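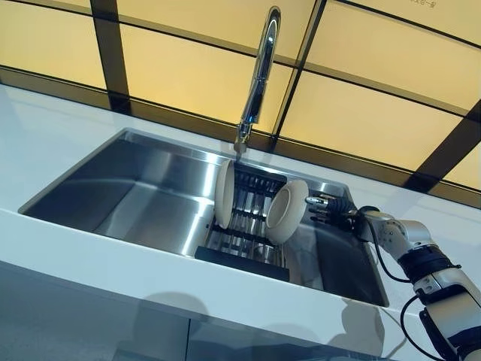 Man-sik Joo makes the tea before he will talk about software, and he makes it slowly. By the time we sat down I had already heard about his daughter's netball, the price of parking near the Stolside office, and a planning bug that kept him up most of last winter. He is the sort of engineer who tells you about a bug the way other people tell you about a fishing trip.

Joo leads the planning side of Drarkico, the program that decides how a robot's arm and fingers should move when it has to reach for something in a tight spot. Ramiro Requena, who joined him halfway through the pot, looks after perception. The two have shared a desk for years and finish each other's sentences, not always correctly.

I asked why they spend so much of their time on dishes.

"Because a dish rack is rude," said Joo, and laughed. "It's all gaps and prongs. A bowl standing on its edge gives you a thin rim to aim at, and then you've got the walls of the sink, and a tap hanging over the middle of everything. If your planner is a bit lazy it'll find you a lovely short path straight through the tap."

Requena has his own grievance with the sink, and it is the shine. Polished steel throws back streaks of light and bits of whatever happens to be nearby, and a depth estimate taken from it can be wildly wrong. "You get a hole where there's a wall," he said. "Or you get a second rack, living underneath the first one. For a long while our map had the basin going down to the centre of the earth."

Their answer, which they call Kokkonen, is a layer that sits between the camera and the planner and keeps track of how much each patch of the map ought to be believed. A matte plate scores well. A curved chrome neck scores badly, so the planner gives it a wider berth and the software asks for another look from a slightly different angle before the hand goes in.

"Ramiro wanted to fill in the bad patches with a guess," Joo said. "We argued about it for a month, a proper argument, people were eating lunch elsewhere."

"Three weeks," said Requena.

They ended up doing a little of both. The guess is kept, but it carries a low score, and the planner can see that. I said it sounded like the way my grandmother listened to the weather forecast, and Requena wrote that down, which I took as a compliment.

The fingers are a separate headache. An arm can be treated as a handful of joints, but a hand with several fingers adds a great many more ways of being in the wrong place, and working all of it out together takes longer than anyone wants to wait. Drarkico plans the arm with the hand held in one fixed shape, then opens and closes the fingers only over the last stretch. The first version checked 200 candidate grasps for every reach. The current one checks 192, and I asked what had become of the other eight.

"Oh, they were terrible," said Joo. "They all came up from underneath, through the rack. We'd been carrying them along for a year out of politeness."

Much of the day-to-day work happens in Plarkero, the replay tool Requena began writing on a long train trip and has never quite stopped writing. It lines up what the camera saw with what the planner believed, so you can drag a slider back to the moment the two parted ways. He showed me one reach that he has labelled, in a neat folder, simply "why". The list of open requests for the tool stood at 101 when I visited. Most are from Joo, and a good many concern the colour of the slider.

I wondered whether they saw the work differently at home. Requena said he now stacks his own plates with the big ones at the back, and gets cross when visitors don't. Joo has a dishwasher and is unrepentant about it.

Their next job is cutlery, starting with spoons, which are small and shiny and like to lie on top of one another. Requena has been collecting recordings since early September and is already worried. Joo poured out what was left in the pot and said he'd rather start with forks.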